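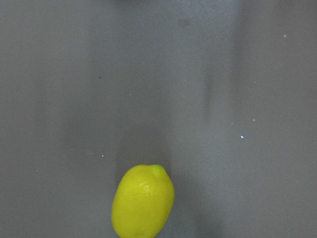 Okay so it's lemon week at my place and I have opinions. Thread, because I can't fit this in one post and my sister has stopped answering my texts about it.

Background: Barry Ackroyd down the street has a tree that went bananas in March (wrong fruit, I know) and he's been leaving bags on everyone's porch. I said yes to one bag. I now have three.

First thing I do is dump them all out and sort. Anything still a bit green by the stem end goes to the back of the line. They're fine to use! I just like to give those a few more days on the counter and see how they come along.

Second pile is the bumpy, thick-skinned ones. Great for zest, kind of stingy with juice. The smoother ones with the tiny pores feel heavier in my hand and I save those for squeezing. My grandma taught me to go by weight and I have never found a better way.

Washing: warm water, a soft brush, then a dish towel. I do this even when they're straight off a tree, and I do it TWICE if they came from the store, where they usually have that waxy shine. 15 seconds of scrubbing each, I count in my head like a weirdo.

ALWAYS zest before you cut. I know you know. I knew too, and on Tuesday I still stood there trying to grate half a squashed lemon and took a piece of my knuckle with it.

Zest goes in a jar with sugar, 100 grams of sugar to the zest of two lemons, shake it up, leave the lid off overnight so it dries out a little. Smells unbelievable. I put it on toast, I put it in tea, I ate some off a spoon at 11 at night – no regrets.

Juice goes in ice cube trays. Once they're frozen I pop them out into a bag and write LEMON on it in giant letters, after a bad evening with some frozen egg whites last year.

Someone asked about preserved lemons. Yes! I use the Durán method, which is just what we call it in my family after the neighbor who gave my mom the recipe. Quarter them almost all the way down, pack with coarse salt, squash into a jar, top up with juice until they're covered. Mine go in the fridge for a month before I touch them.

For the cake people: I made the one from the Otside newsletter and used 600 grams of yogurt in a double batch. Too much. It was more of a pudding with ambitions. Going to try again with less and a hotter oven.

The cat (Pillow) hates all of this and has moved to the bedroom until the smell goes away.

Still have a full bag left, so if you're near the Clorkby end of town, message me and I'll drop some off. Please. Barry was out there with the ladder again this morning.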